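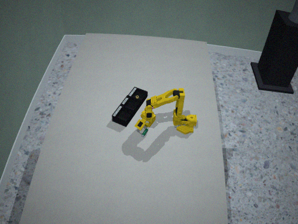 The yellow arm, bent over the grey mat.

**Sour Cherry, Batch 63**
October, by Radoslava Murín

Six in the morning and Dirk Kettler was already on the phone. The buyer from Ganosari was coming at nine. Not noon. Nine.

"Is it ready?"

"It's ready," Zuzana said. It wasn't. The cherry drink sat in the tank tasting like cough syrup and pennies, and she'd been up half the night with a spoon and a sack of sugar.

Coat on. No breakfast. Down the hill into Ellcombe with the truck heater blowing cold, and her mother's notebook on the seat beside her. The recipe was in there. Sort of. Cherries, water, honey, a pinch of the usual. What usual? Her mother had never said and now she couldn't ask.

She unlocked the back door. Lights. Kettle. Two clean glasses.

First try, lemon peel. Awful. Second try, less honey, more lemon peel, dont ask. Arlindo came in with his scarf still on and drank it standing up.

"Well?"

He looked at the glass for a long time. Long enough for her to hate him a little.

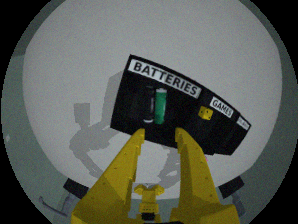
Too sweet, Arlindo said, and then, after another swallow, that it wasn't the sugar doing it, it was the missing bitter. Didn't the old stuff have something bitter in it? At the back of the throat?

It did. She remembered it all at once, a hot day on the porch, the stone jug, her mother cracking something green between her fingers and dropping it in. Not a spice. A leaf. From the tree by the gate.

Zuzana ran. Truck, hill, gate. The bay tree was still there, half dead, nobody had watered it since spring. She took what she could carry.

Quarter to nine. Leaves in hot water, water in the jug, jug in the cherry. She didn't measure. Stirred with the wrong end of a ladle.

Dirk opened the front door and there was the buyer, small, gray coat, not smiling.

"You're the cherry people?"

"We are," Dirk said, loudly.

She drank. She put teh glass down. She picked it up again.

"How much of this do you have?"

"956 bottles," said Dirk, who had no idea.

Zuzana looked at the pot of leaves. There was no way she could make it taste like that twice. She poured the woman another glass.

Comments

Zdislava Šimko: My grandmother put bay in everything. Read this at work and now I'm thirsty. Does she get the order??

vanek_fan: wanted more about the mother

Arlindo D.: Glad I got to be the one with the scarf, ha. Good one Rada

Contact | © Radoslava Murín | Back to top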